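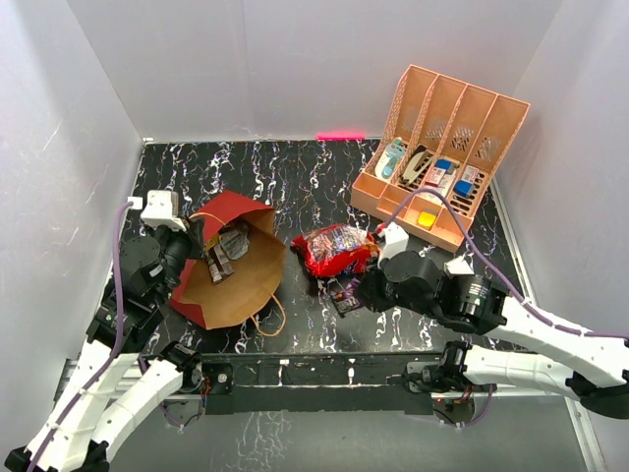

Unit 4: How Marble Forms

Marble starts out as limestone, and limestone is mostly old shells and sea mud. Bury it deep, heat it and squeeze it, and the calcite grains regrow until they lock together like puzzle pieces. I love this part!

Wavy veins in marble are impurities: clay, iron, sometimes graphite, smeared out as the rock flowed. Yes, solid rock flows (very slowly).

Read Pasichnyk, pp. 84-97, before lab. Her sketches of folded veins are wonderful, so take your time with them.

Lab: bring your hand lens. Sample 23 fizzes in weak acid and sample 24 doesn't. Which one is the quartzite?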